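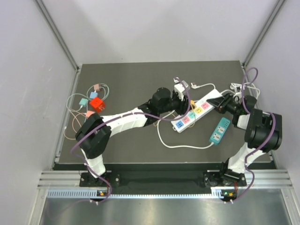 When I was small, my grandmother kept a jar on the kitchen shelf, behind the salt. Inside was what she called her "mother", although it was only flour and water and some years of patience. I never asked her how she fed it. Now I live in Jelten, on the other side of the world from that kitchen, and I had to learn rye bread from a library book and from the mistakes I made in June.

I want to write down what I know so far, partly for my cousin who asked, and partly for my English, which gets lazy if I only use it for work and for the bus.

The first thing is that Australian winter is a real winter if your flat has no heating in the kitchen. People at home laugh when I tell them this. They think I walk on the beach all year. In the morning my kitchen is so cold that the butter cannot be spread, and the starter behaves the same as me before coffee. For the first weeks I believed I had killed it. It had a grey water on top and a smell like nail polish. I threw away two jars before Uliana Ostapchuk, who lives downstairs and has baked much longer than me, stopped me at the bins and asked what I was doing. She said the grey water means only that it is hungry. You pour it off or you stir it in, and you feed it.

So now I feed it at night, with rye flour and warm water, the same weight of each. I put the jar in the oven with only the light switched on. The oven stays closed. I stuck a note on the door after I nearly preheated it with the jar inside, and I recommend the note very much.

My bread is simple. In the evening I mix the starter with half of the flour and leave it until morning. Then comes the rest of the flour, salt, a spoon of dark honey and coriander seeds, which I crush with the bottom of a glass. The dough is not like wheat dough. You cannot knead it and you should not try. It is closer to wet cement, and you push it in the tin with a wet spoon and make the top smooth with wet fingers. Then it rises, slowly, roughly six hours in my kitchen and less if there is sun on the bench. When there are small holes on the top, like the holes in a crumpet, it is ready for the oven.

The flour was my biggest problem. The supermarket in Zedside sells a rye flour which is very fine and pale, and from this I got a loaf that was flat and a little sweet, more like a cake that somebody sat on. The second bag came from the organic shop in Toltport, and it was much darker and coarser, and also much dearer. Since then I take the train there once a month and carry home as much as my shoulders permit. The man in the shop weighs it from a big sack and always asks if I have a bakery. I have started to say "not yet", and I am not sure if I am joking.

I should also say something about waiting. Rye bread must not be cut on the day it is baked. The book says this in bold letters and I did not believe the book. I cut the first good loaf after 20 minutes, and the knife came out covered with glue, and the middle of the slice stayed on the board. Now I wrap it in a tea towel and go out of the house, if possible. The next day it cuts clean, and on the third day the taste is the best, a bit sour, and the coriander comes forward.

Last month I took half a loaf to my old neighbour, Taras Kuzmenko. He ate one slice standing at the sink, with salted butter, and did not speak until it was finished. Then he told me it needed more salt. I was a little offended on the stairs. At home I tasted it again and he was right. I put one more half teaspoon in the next one and brought him the other half, and he asked if I had any pickles to go with it.

Pickles are the next project, I suppose. Baxter Street has a greengrocer who gets small cucumbers in summer, the bumpy kind, and he promised to keep me a box. I will need dill with the flowers on, and I have not seen this in any shop here, only the soft green bunches in plastic. If any reader knows where to find it, or has seeds to share, please write to me in the comments. I have a balcony with good sun in the afternoon and two empty pots.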